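Evum Opens Orders for Plavholm, a Two-Armed Packing Station Helper

3/20/26

Hi everybody, Karthikeyan Chacko from Evum, and I've been itching to write this one! Plavholm, our robot for parcel benches, is on sale as of this morning. It has two arms, two hands with proper fingers, and it works at the table and belt you already own (no cage, no rebuilding the room).

We've put almost 3,000 bags through our own bench so far, and I still wander over to watch.

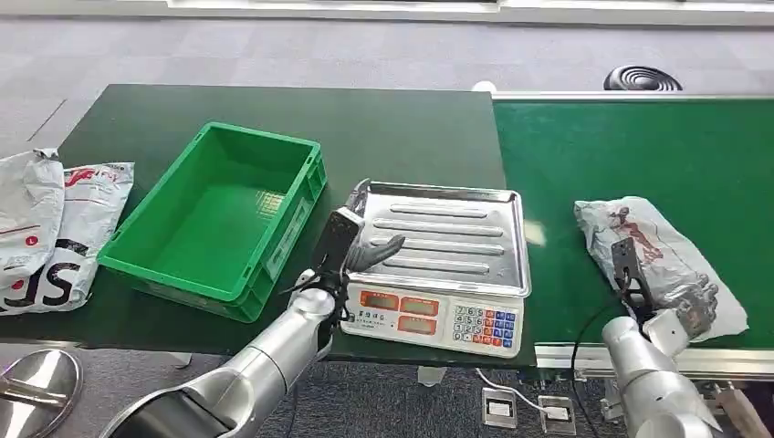 Plavholm at the bench, one hand at the scale and the other on a mailing bag on the conveyor.

The first 20 units ship in May. Each comes with setup, 3 days of training for your crew and our Kong software, which I use myself and like a lot – you can teach it a new bag size over lunch. Jovesness handles service, and they pick up the phone!

Want a demo? Write to me through the Evum contact page and tell me what you pack.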